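Before the Laundry, the Thread

Rowena Javier has wanted a machine that mends clothes for many years. At home she has a basket of trousers waiting, and at the Tillman workshop, where she supervises repairs, there are 200 pieces in the queue by Sunday evening. Can a robot take this chore from her? I spent a day in May with people who try to answer, and the short answer is: not yet.

Thread is the difficulty. A plate keeps its shape when you pick it up, but thread and soft material change with every touch. The people who know most about this work with surgical instruments, so I started there.
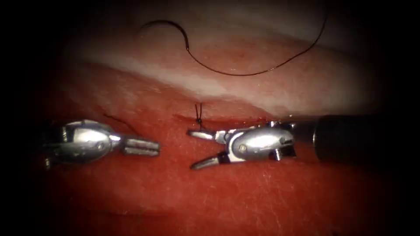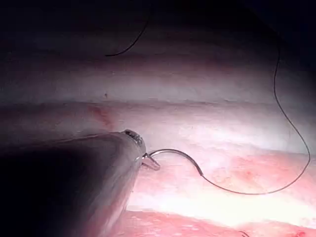 Hollora Department of Soft Materials and Automation

One knot and a curved needle look like small things. "My grandmother did this while watching television," says Irfan Sutanto, an engineer in the department. "For us, the tail of the thread alone is a month of work."

On the shop floor the news is mixed. Tevix sells a folding machine that Angelica Castillo likes for towels - 13 in a row without help, when I visited. With fitted sheets she does it by hand.

Javier is patient. She sewed eight buttons while we talked, and asked me to write when the price is known.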